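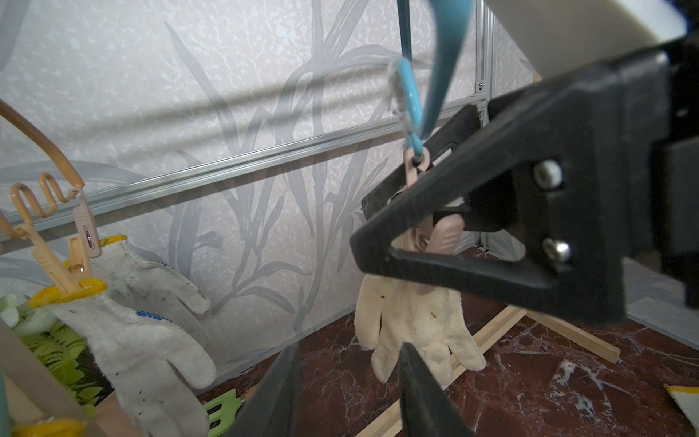 Protokoll vom Serienabend, November, Beginn 20 Uhr

Anwesend: Zuzanna Kaczmarczyk, Anel Van der Merwe, Lyle Ostrowski und ich (Karabo Moodley, diesmal mit Stift). Vusumuzi kam erst um halb neun, hatte aber Käsestangen dabei, deshalb steht hier kein Tadel.

1. Letztes Protokoll
Angenommen. Lyle möchte festgehalten haben, dass er die dritte Folge von »Rondden« nicht »unerträglich« genannt hat, sondern »zäh«. Ist hiermit festgehalten, Lyle!

2. Neue Besetzung von »Odberg«
Ja, es stimmt: Die Rolle der Hafenärztin wird neu besetzt. Zuzanna hat die Meldung vorgelesen, und danach haben erst mal alle durcheinander geredet (ich habe nicht alles mitbekommen, sorry). Die Figur soll in der zweiten Staffel ihre Zulassung zurückhaben und gegen den eigenen Bruder aussagen. Anel findet, dafür braucht es jemanden, der auch mal eine Minute lang schweigen kann. Ich war am Anfang strikt dagegen, weil ich an der alten Besetzung hänge, bin aber inzwischen bei »abwarten«. Abgestimmt haben wir trotzdem: drei dafür, dass wir weiterschauen, eine Enthaltung (ich). Vusumuzi war da noch unterwegs.

3. Programm bis zum Jahresende
Zur Wahl standen das Gefängnisdrama »Xaba« mit 9 Folgen und die Anwaltsserie »Tellik« mit 20. Lyle wollte unbedingt »Tellik« und hat uns den halben Inhalt erzählt, inklusive Wendung in der Mitte, na danke auch. Beschlossen: zuerst »Xaba«, immer zwei Folgen am Abend, am letzten Abend nur eine. »Tellik« schieben wir ins neue Jahr. Untertitel bleiben an, auch wenn Lyle dann wieder mitliest und den Witz vor allen anderen lacht.

4. Unser Blog
Vusumuzi hat die Zahlen mitgebracht: 2.604 Aufrufe seit dem Sommer! Mehr als 1.000 davon gehen allein auf Zuzannas Verriss vom »Rondden«-Finale, und in den Kommentaren wird immer noch gestritten. Anel schreibt als Nächstes über die erste Folge von »Xaba«, ich lese gegen. Spoiler kommen künftig erst nach dem zweiten Absatz, mit Warnung davor.

5. Verschiedenes
Der Beamer brummt wieder. Vusumuzi schaut sich den Lüfter an und bringt zur Sicherheit seinen Laptop mit. Anel besorgt beim nächsten Mal Getränke, bitte nicht wieder nur Ingwerlimo. Wer die blaue Decke mitgenommen hat: Zuzanna hätte sie gern zurück.

Schluss um 22.40 Uhr, danach noch eine alte Folge »Odberg« ohne Protokoll.

Karabo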